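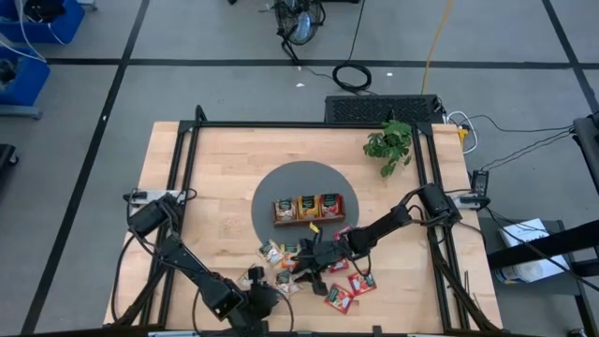

Snack packets, a little brown tray and two robot arms

Can a robot put the snacks away yet?

Posted 24 April 2024 in Kitchen Tips

Every August, when school starts back up, I get the same email from readers in a dozen different wordings: is there a machine I can buy that will deal with the snack drawer? You know the drawer. You buy the big variety pack, tip it in, and two days later you're digging past everything else to find the one flavor anybody wants.

So can a machine do it? My short answer is sort of, slowly, and not in my kitchen this year. I've been pestering Sibusiso Ngcobo with questions about this for months (he works on robot arms at Branier and is very patient with me), and what surprised me most is which parts of the job are hard. I figured it would be knowing which packet is which. Nope! Colors and labels are the easy bit, he says. The trouble is the packet itself. It's slippery, it crinkles, it changes shape when you squeeze it, and when two of them overlap the machine has to decide where one ends and the next one starts. My kids don't find that part difficult at all, they just find it boring.

Standing things upright is the other headache. Try it yourself with your eyes shut and a pair of salad tongs - pick up a flat packet from the counter, turn it on its end and slot it in beside another one without knocking the first one over. I did this 21 times at my kitchen table and got a clean one 3 times. I have a lot more respect for grippers now.
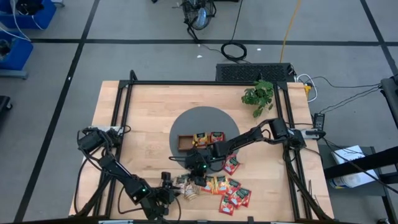 What I like about this kind of chore as a test is that it's so small. A narrow tray, a handful of packets, each one needing a spot. If a machine can't manage that, I'm not going to trust it with eggs or my grandmother's glasses. Folding towels and loading a dishwasher come up a lot too, and I'd put both of those further off for most homes. Wiping a flat counter, maybe sooner.

Now for what you can do tonight with your own two hands. Most of it would help a robot too, funnily enough.

Use a tray with compartments, and pick one that's only a little wider than the packets. Too much room and they slump.

Stand packets up with the label facing out. Lying flat they slide under each other and you end up buying more of what you already have.

Tip the whole lot out on the table before you start and spread it around so nothing is stacked. I know it looks worse at first, but sorting from a spread is so much faster than fishing in a box.

Do one flavor at a time. I set a timer for this and the whole drawer took me 11 minutes, including the crumbs.

Put something grippy under the tray. A rubber mat or even a damp dishcloth stops it from skating away while you push things in.

As for buying a machine, I'd hold off. I looked at the Brukar arm that a few of you wrote in about, and at $2,000 it comes without a tray, a table or any idea of what a granola bar is. You'd have to teach it all that yourself - great fun if you like that sort of thing, and I can think of at least one reader in Matlala who will. For the rest of us that's an awful lot of money for a tidy drawer.

If you already have one of these at home and it does something useful, please write and tell me what. I'd especially love to hear about laundry.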